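## 4.2 Repair and tidying tasks on a kitchen counter

The second group of tasks was chosen together with Rianne Cuypers, who has worked in a repair shop and knows which small jobs are done many times a day. We wanted work that a person does without thinking, but where the machine has to deal with a tool and with other things lying near it. In the first group (Section 4.1) every object stood alone on a mat, and we consider those results too optimistic for a real home.

All trials used the Varngate arm with the two-finger gripper and the small wrist camera. The policy was the same as in Section 4.1, trained on the Grukum demonstrations and then adapted with 18 new demonstrations for each task. The operator for all demonstrations was Joris Hendriks. We did not change the finger shape between tasks, although Hendrik Jacobs suggested this early in the project, and we come back to his suggestion in Section 6.

Three tasks are reported in this section. In the first one the arm must pick up a tool by its shaft and put it down in a marked area. In the second it must move a light package away from a wooden part without pushing the part. In the third it must close a small lid. A trial was stopped when the arm touched the table with force above the limit, or when the operator judged that an object would fall. Before each trial the objects were placed by hand in a new arrangement, and no attempt was made to keep the counter clear of other items.

The lid task was the easiest of the three. The policy usually reached the edge of the lid in one motion, and errors came mostly from the last part of the closing, when the fingers did not open in time. The package task was more difficult than we expected. A bag with soft corners changes its shape when it is touched, and the policy often closed the fingers at the place where the corner had been a moment before. Teun Koster repeated this task with a slower approach speed and saw fewer such errors, but the trials then became too long to be of practical interest.

The tool task is the one which we find most informative. A hammer-like tool has most of its weight at one end, and when it is held by the shaft it wants to turn in the fingers. A person corrects this with the wrist and does not notice it. The policy has no sense of weight except through the motor current, and it learned the correction only for directions that were present in the demonstrations. When the tool lay across the raised rim of a wooden box or tray, the height of the shaft above the table was also different from one end to the other, and the grasp had to be planned for this (Figure 3).
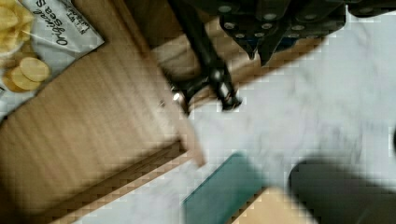
**Figure 3.** Wrist camera view in the tool task. The black tool rests across the wood, with its head over the marble-patterned surface. Motion blur is visible on many edges.

A second difficulty is the image itself. The wrist camera moves together with the hand, and at normal speed the fine edges are lost exactly when the policy needs them. Dark fingers against a dark tool make this worse. We tried to reduce the speed in the last part of the approach, with 2 different settings, and the slower one gave better contact with the shaft. It did not solve the turning of the tool after the lift.

Frans Verschueren has proposed to add a side camera of the Stomel type, which would see the fingers and the tool from a fixed place. This would help in our laboratory, but we hesitate to rely on it, as most kitchens and small workshops have no good place for such a camera. For the present we conclude only that single steps of household work are possible with this system, while a full job with a tool still needs a person near the arm. The trials with the fixed camera are planned for December and are not included in this paper.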